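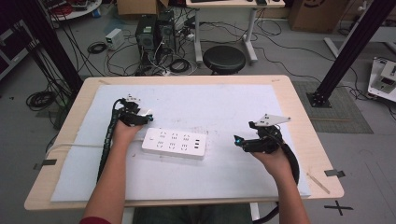
About Trommont

Trommont reads government budgets for people who have better things to do. We've been at it since the February when the shire of Trirnbridge discovered it owed more on its new aquatic centre than the aquatic centre was worth, and then put out a press release calling this "a strong position going forward". Renato Retamal read the release over breakfast, read the attached statements over lunch, and by dinner had written five pages that he posted to his neighbours. Two of them wrote back. One wanted to know if he did tax returns.

He doesn't, and neither do we. What we do is go through public accounts line by line and write down in everyday words what was borrowed, who lent it, what it costs to keep and when it falls due. You'd think somebody at the treasury would be doing this already. Somebody is, and their version runs to several volumes with a foreword.

What we publish

Our main product is the Plain Ledger, a quarterly report on public debt and spending. It has a strict limit of 82 pages, which used to be 80 until we were talked into an index. Subscribers also get the Short Ledger, a single sheet that goes out on budget night, usually while the treasurer is still on his feet and thanking his family.

We write about deficits, trade, public works, pensions and the odd defence purchase that has doubled in price while getting slower. We don't tell anyone how to vote. Readers on both sides have accused us of working for the other one, and we file those letters together in the same drawer so they can get to know each other.
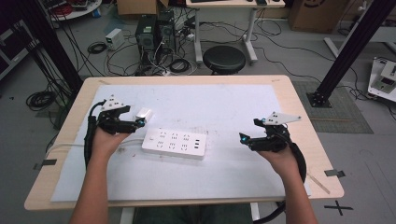

The Short Ledger is free to schools and public libraries. The Plain Ledger isn't, and the reason is in the next section.

Who pays for us

Subscribers, mostly. We take no money from governments, parties or banks, though it should be said that no bank has offered. The rest comes from contract work. Gerkon, a firm that lends to small manufacturers, pays us to explain tariff changes to its clients, and we've run budget-reading courses for the staff of Vörös, who make timetabling software and wanted to understand why their public sector customers all go shopping in the last week of the financial year. Neither sees our reports before you do. If we write about something that touches a client's business, we say so on the first page, in the same size type as everything else.

We carry no debt ourselves. This was a matter of principle for Renato and a matter of credit history for everyone else.

How we work

Every figure in a report is traced back to a published document and checked by a person who didn't write the paragraph it sits in. Where two departments give different answers for the same program, we print both and name the departments. It has led to some interesting phone calls. When we get something wrong, the correction goes at the front of the next issue. Our worst so far was a misplaced decimal that gave Trirnbridge the best-funded footpaths in the southern hemisphere, and we still get asked for directions.

We try to avoid the words "headwinds", "envelope" and "efficiency dividend". If you catch one outside quotation marks, let us know and we'll extend your subscription by an issue.

Getting in touch

Tips, corrections and complaints can all go through the contact form. Please tell us which document and page you mean. Letters by post are welcome and get answered more slowly, by Renato, in fountain pen. We still don't do tax returns.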